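Home » Stories » The Good Plates

The Good Plates

Bahman Karimi sold his mother's house in September, and by then the only thing left in it was the dinner service.

His sister had taken the rugs. A dealer from Gilbert had paid $690 for the piano and the two lamps. The plates stayed in the kitchen cupboard, wrapped in newspaper, and each time Bahman drove over to get them he came home with something else.

"Just bring them," Marjan said on the phone. "I'll have them if you won't."

"You have plates."

"Then sell them."

He called Jamie Marsden, who ran the antique shop across from the bank. Jamie came out at four in the afternoon, unwrapped a soup bowl on the counter and turned it over.

"I could give you $1000 for the set," he said. "Is it complete?"

"There's a saucer missing."

"What happened to it?"

Bahman knew what had happened to it. He had been nine. His mother had swept up the pieces, put them in a coffee can and never mentioned it to his father, who counted everything.

"It got broken," he said.

Jamie said the price would hold until the end of the month. After he left, Bahman sat down on the kitchen floor, where it was cool, and ate the sandwich he had brought. He could see the underside of the shelf. Someone had written on it in pencil, in Persian, a column of names and what each person would not eat. Uncle Pejman, no eggplant. Mrs. Soltani, no nuts. His own name was at the bottom with nothing next to it.

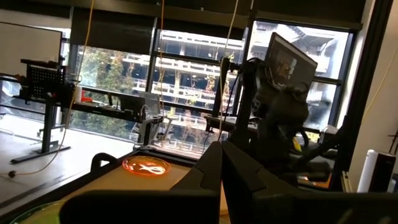
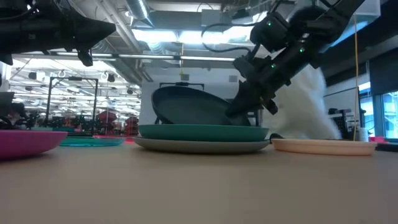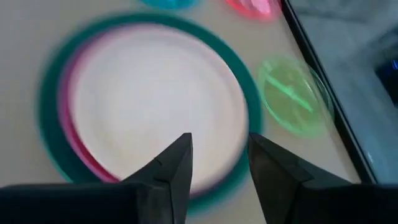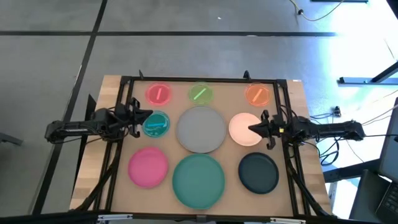 He read the list twice. Then he got up and looked for a screwdriver. There wasn't one in the house, so he used a butter knife from his lunch bag, and it took him most of an hour to get the shelf loose. The paint tore along the wall when it came away.

The buyers would see that. He wrote them a note and left it on the counter with forty dollars.

He made four trips to the car. The shelf went in last, flat across the back seat with his jacket under it. When he called Marjan from the driveway, she asked if he had finally sold the plates.

"No," he said. "Come for dinner. What don't you eat?"

"You know what I don't eat."

"Tell me anyway," he said, and found a pencil in the glove box.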